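Making the bed with Soon-im Yoo

I always thought I could make a bed. Then I spent a morning at the Clundwood linen room with Soon-im Yoo, who has taught housekeeping there for years, and came home wanting to strip every mattress in the house!

She starts with colour, which surprised me. "White at the bottom, something soft on top," she says. "Pale blue-grey is my favourite. It looks calm even when it's creased." She has 40 sets on the shelves, and I think I stroked most of them.

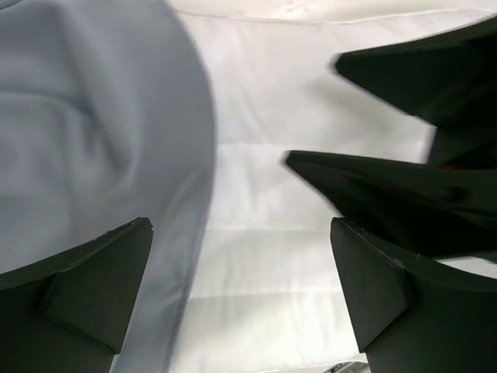
Don't fight the folds

Soon-im is wonderfully relaxed about wrinkles. "People iron for an hour and then sleep on it. Shake it, lay it down, smooth from the middle. A few lines in white cotton never hurt anyone."

What she does care about is corners. She learned from Reinaldo Trindade, her first boss, back when the laundry handled 2000 pieces a week, and he had her practise nothing else for 3 days. "I dreamt about corners," she laughs. "But I can find one in the dark now. You follow the hem with your fingers until it runs out." 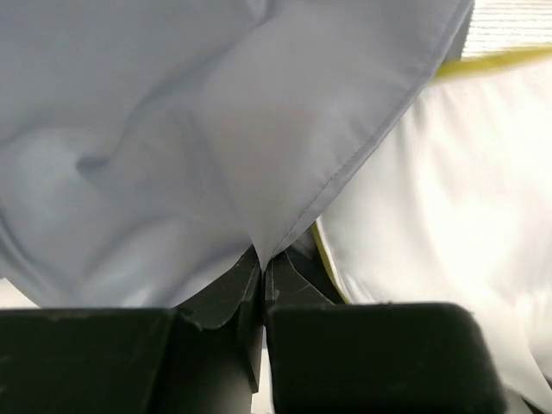

Photo: Clundwood linen room

The hem is also the first thing she looks at in a shop. She likes a fine, even line of stitching close to the edge, and she'll happily turn a cover inside out in the aisle to see the back of it.

And once you've got your corner? "Hold it, lift, and let the air in underneath. That's the nice bit." I've been doing it every morning since, and it really is.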